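Midham Institute > Viewpoints > Automation and Safety

Print this page | E-mail this page

A Passed Test Is Not a Clearance

In December the Onley packing hall lost 54 minutes of production when a Donati arm closed its gripper on the edge of a fixture and kept pushing. The force limit should have stopped it. The limit had been set for a lighter tool and was never changed after the tool was replaced. No one was hurt, but two people had been working inside the marked zone shortly before.

The program had passed 474 simulated runs in Milis. Management cited that figure several times in its report, and in our view gave it too much weight. All of those runs used the old limit and the old tool dimensions. A simulator can only check the machine it has been given.

We believe any change of tool should void earlier clearance. The plant objects that full retesting takes about 267 hours a year. That cost is real, and it should be budgeted. 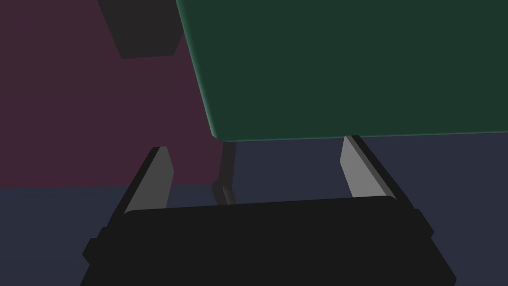
Clearance in a simulator deserves the same suspicion as clearance on the floor. Teams tend to watch the fingertips and forget the rest of the tool. With the fingers spread wide and touching nothing, as they are in this view, it is easy to relax, yet the right one reaches almost to the lower edge of the green object over it, and the housing below is far broader than either finger. Reviewers should be required to record the smallest gap for the whole tool, and a second person should sign for it before the program is released.

Print this page | E-mail this page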